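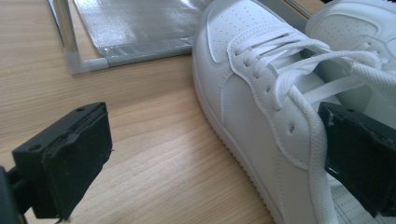
Umesh Yadav
Demonstration Lead, Avley project

Frequently asked questions about recording with us

I get these by email, in the hallway and sometimes halfway through a recording, so they now have a page. If yours isn't on it, write to me. I love talking about this stuff!

What are you collecting?

Short examples of people handling everyday things with a hand-held gripper. You hold the tool, you do the task, and the camera on the tool records what the fingers are up to. Each complete try is one episode. Avley learns from the episodes, so what you do with your hands is pretty much the lesson plan.

Why shoes?

Shoes are great! They have a stiff sole, a softer upper and laces that go wherever they please, all in one object. Our current set uses white low-top sneakers on a wooden table, and the fingers have to come in on either side of a shoe without making a mess of the laces. White on white is also a good test when the two shoes of a pair sit close together, as the model has to work out where one stops and the other starts.

How many episodes do you need?

The shoe set is planned at 400. We trained a first version on 100 just to see what would happen, and it went for the toe every single time. That told us we had all been grabbing shoes the same way, so the next batch has a lot more variety in it. Ramesh Kaushik, who runs the training side, would like 600. We'll see how February goes.

Do I need any experience with robots?

None. If you can use kitchen tongs you'll be comfortable in a few minutes. The first 10 tries are practice and get thrown out anyway.

How fast should I move?

A bit slower than you would with your bare hand, but keep it smooth. Long pauses are hard on the model. It can't tell whether you were thinking or whether stopping was part of the job (the very first version of Avley learned to hover beautifully).

What if I drop something or miss the grip?

Keep going. If you can recover, recover, and finish the task. Those episodes are some of the best we have, and Ramesh gets visibly happy about them. If the shoe lands on the floor, end the episode and press the discard button.

Can I fix the laces between tries?

Please don't tidy them. Let them loop, bunch up or hang down the side. Do move the shoes, though: turn them, slide them, swap left and right. We want the starting position to change every time.

Where should my other hand be?

Off the table and out of view, unless the task card says two hands.

How long is a session?

80 minutes with a break in the middle. The tool isn't heavy but your wrist will notice it, so stop whenever you want.

Who checks the recordings?

I watch every episode once at double speed and tag it: good, recovered or discard. Ramesh then goes through a sample of my tags and argues with me. We go back and forth most over what counts as a clean release.

Can I see what the model learned from me?

Yes, and I hope you'll ask! We run the latest version most afternoons at 3, and anyone who has recorded is welcome to come and watch.

What's next after shoes?

Folded towels, then jars with lids. Suggestions are open.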